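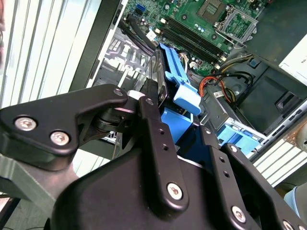 Board in the open case: socket at upper right, four memory slots, blue SATA connector near the top edge.

Subject: Re: [refurb-tech] Romora desktops, no POST after CPU swap
From: Nahom Kumsa

On Monday, the Hijazi bench wrote:
> We have 20 of the Romora desktops in for refurbishing. After the CPU
> swap, three of them power on, fans run, no video and no beep. Reseating
> the memory made no difference. The same sticks work in the other units.
> Is this a dead board, or should we look at the socket first? We would
> like to avoid pulling the boards if we can, because the front panel
> wiring is a pain to put back.
>
> Also, does it matter which slots the sticks go in?

Socket first. You can leave the board in the case for all of this.

Unplug the power cord, hold the power button for a few seconds, then take off the cooler. Push the retention lever down and out, let it come up, and open the frame. Lift the CPU straight up by its edges and set it in a tray with the contacts facing up.

With the CPU out, look at the contact field under a lamp held low on one side, then move the lamp and look again from a right angle to that. Straight contacts reflect as an even gold field. A bent one breaks the pattern, either as a dark spot or as a point that is brighter than its neighbors. Check the corners twice. That is where a CPU lands if it is lowered at a tilt.

Thermal paste in the contacts gives the same symptom. If you find any, use isopropyl and a soft brush, short strokes in one direction, and let it dry fully before the CPU goes back. Do not use cotton swabs, the fibers catch.

Memory: one stick only for the first test, in the slot the service sheet marks as first. Slot order varies between the two board revisions we have had here, so go by the printing on your board and ignore the position relative to the socket. Close the latches by pressing on the stick until they click. If a latch needs to be pushed in by hand, the stick is not seated.

Leave the drives disconnected until you have video. A shorted SATA drive can hold the whole machine down, and I have lost an afternoon to that.

On the cooler – do not tighten one corner all the way before starting the others. Uneven pressure on this socket will drop a memory channel, and on our units that looked the same as a bad slot. A few turns each, in a cross pattern.

If the contacts are clean and straight, and one known good stick gives you nothing, swap in the original CPU before writing off the board. The Stullano batch we did in March had two that would not start with the newer CPU until the BIOS was updated. Kulier still has the update file, ask him for the one that matches the revision on your board.

Please post the board revision for the three bad units. If all three match, I would suspect the BIOS.

Nahom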